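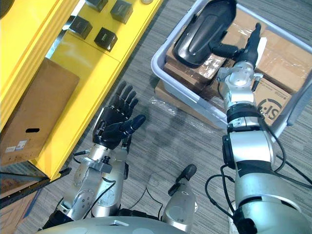

Week 6: Point of View and the Moving Camera

Reading for this week: chapter 4 of the course pack. The screening is Skendby, directed by Krum Gashi, 334 minutes in two parts. Part one is shown in class. Part two is on reserve at the library desk and must be watched before the seminar.

Terms

Point-of-view shot: the camera takes the position of a character, and we are meant to see what that character sees. It usually comes after a shot of the character looking at something.

Free camera: the camera moves without being tied to any character. It may arrive in a room before the people do, or stay after they leave.

Reframing: a small pan or tilt that keeps a moving figure in the picture. Most viewers don't notice it.

Notes on the film

Gashi spent his early career in theater, and the first hour shows it. People enter from the left, speak, and go out on the right. The camera stands back and reframes when it has to. Once the family moves to Losberg, the camera starts to follow the older son, played by Darius Uibo, and the shots get much longer. The walk to the ferry is a single take.

Watch for the dinner in part one. We get three shots from the son's seat, then one from the same height but from the empty chair across the table. Vidmar reads this as the dead father's view (course pack, page 58). Lam thinks it is a free camera and that Gashi wanted us unsure. I lean toward Lam, but the cutting supports either reading.

The cinematographer, Živko Atanasov, also shot Direr, which we saw in June. Compare the stairway scenes. In Direr the camera climbs behind the woman and stops when she stops. In Skendby it goes on to the landing without her.

For the seminar

Pick one scene under five minutes long and make a shot list. For each shot, write down who could be seeing it, if anyone. Mark any shot where you can't decide.

Papers are 2,000 words, typed, double spaced. Students writing on Mujić instead of Gashi should talk to me first. The library has only one copy of the early films and it can't leave the building.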